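第3页 开场(不念标题)

各位好,我是庄嘉豪(Chia-hao Chuang),代表学生项目组 Feden 汇报。课题是用手持夹爪采集双手操作数据,再训练双臂策略。指导:Marisol Salinas。

第4页 采集工作

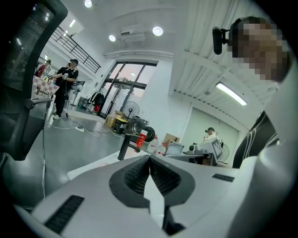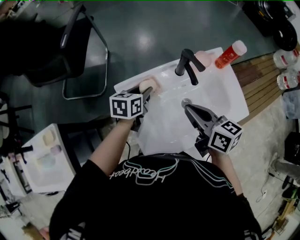 第5页 任务定义

水槽任务分两段:左手抓取,右手接应。每条轨迹上限30秒,超时作废。物体初始位置由脚本随机给出,操作者不得自选。
(此处停一下,问台下有没有做过位姿标定的。)

第6页 数据量

8月至今有效轨迹438条。每位组员先录100条练习数据,不入库。剔除标准只讲两条:标记块连续丢失超过5帧;左右手时间戳不同步。

第7页 标定

标记块拆装后必须重标,不沿用旧外参。Hordiienko 脚本的输出单位是毫米,训练端用米,上学期在这里错过一次。

第8页 未解决的问题

水面反光对标记识别的影响尚未单独测过。小件滑脱的样本是否保留,组内意见不一,Salinas 老师倾向保留并加标签。
如时间不够,跳过第9页,直接进入提问。

相关条目
Feden 项目:夹爪装配记录
Steser 社团:时间同步方案比较
Flulluscombe 学生赛:双臂组规则摘要

联系:Feden 学生项目组 | 版权归项目组所有 | 返回顶部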